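Household sweep collection

Household sweep collection is a method of gathering demonstration data for robot manipulation, in which a person tidies a surface in an ordinary home using a pair of hand-held grippers in place of a robot. It was developed within the Dinomness project and first tried at Irkthorpe. The name comes from the habit of clearing a surface from one side to the other, though later versions of the method do not require this.

Background

Most early work on teaching robots by demonstration relied on teleoperation, where a person steers a robot arm from a distance. The arms are heavy and costly, and moving one between homes takes a good deal of time. Hand-held grippers avoid the problem. The person holds a gripper in each hand, a camera on the tool records what is in front of the fingers, and the path of the tool is worked out afterwards. A policy trained on the recordings can then be run on an arm fitted with matching fingers.

The first Dinomness recordings were made on a bare bench with a fixed set of objects. Policies trained on them did well on the same bench and poorly elsewhere. The group put this down to the plain background and to the objects, which were mostly rigid blocks and tins. From July onwards the bench was dropped and recording moved into lived-in rooms.

Method

A session uses one surface and one set of objects. The objects are chosen from everyday packaging and small household goods, with a preference for things that bend, crumple or let light through. Thin sachets, clear film, foam and paper cups are all common. The surface may be a table, a worktop or a bed, and is left with its usual covering. Nothing in the background is cleared away.

Each session has 8 episodes. In an episode the operator picks up the objects singly and moves them to a bin or to a marked part of the surface. One gripper does the picking while the other waits, steadies an object or takes it over. The operator may change hands at any point. Objects are scattered again between episodes, by hand and without a plan.

Three rules are given to operators:

The fingers must be open and in view of the camera before each grasp.
A failed grasp is kept in the recording and tried again.
The waiting gripper stays close to the surface, so that it is seen by the other camera where possible.

The second rule was disputed at first. Failed grasps had been cut from the bench recordings, and the policies trained on them tended to carry on with empty fingers. Keeping the failures gave the policy something to learn from when a sachet slipped.

Processing

Recordings are cut into episodes and checked for tracking loss. Patterned cloths help at this stage, as the lines give the tracking software steady points to follow. Overexposed windows are the most common fault. The processing tools, known together as Petex, mark any stretch in which the tool path jumps, and a person decides whether to keep it.

Results

The method was tested on a set of 29 objects, of which 4 had not appeared in any recording. Policies trained on home recordings cleared more of the surface than those trained on the bench set, and the gap was widest for soft and clear packaging. Flat items remained difficult. A sachet lying flush with the cloth offers little for the fingers to close on, and the policy often pushed it along without lifting it.

A follow-up at Amini repeated the test in 3 homes with different lighting. The ranking of the policies did not change, but the time taken for each object rose in the darker rooms.

Packaging and grippers during household recording:

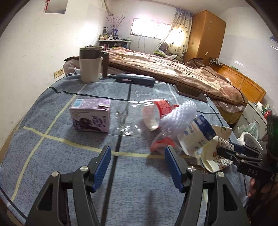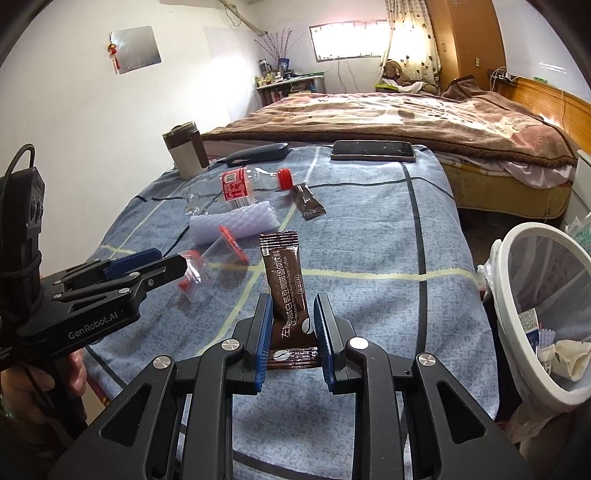
Reader comments

Petex user: The section on processing could say more about clear plastic. We tried the same approach with bottles and film wrap, and path tracking was never our trouble. The policy simply closed its fingers in the wrong place, a little short of the film each time. Adding more episodes with the same wrapper made no difference, but changing the wrapper every session did. It would be useful to know whether the 4 unseen objects included anything transparent.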